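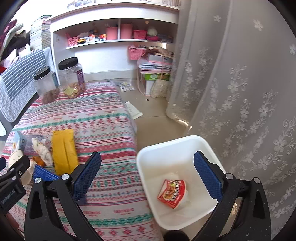 How often do couples in Clarnmont talk about money with each other?
Most of the couples in our survey said they do it once a month or less.

Money Talk in Relationships: Student Survey Report
Magnus Niven and Effie Rennie

We sent a short online survey to adults in Clarnmont who live with a partner. It opened in January and closed on 2021-04-02. We got 318 usable replies.

Of these, 146 people said they had kept a purchase from their partner at least once. The usual items were clothes and takeout food. Over half of the group said they find it easier to talk about family problems than about debt.

People who had lived together longer did not talk about money more often. We expected the opposite. Couples with a joint account did talk more, mostly when a bill was due.

There were two problems with the survey. Question 4 was worded badly and some people skipped it. We also reached very few people over 60, so the results should not be used for that age group.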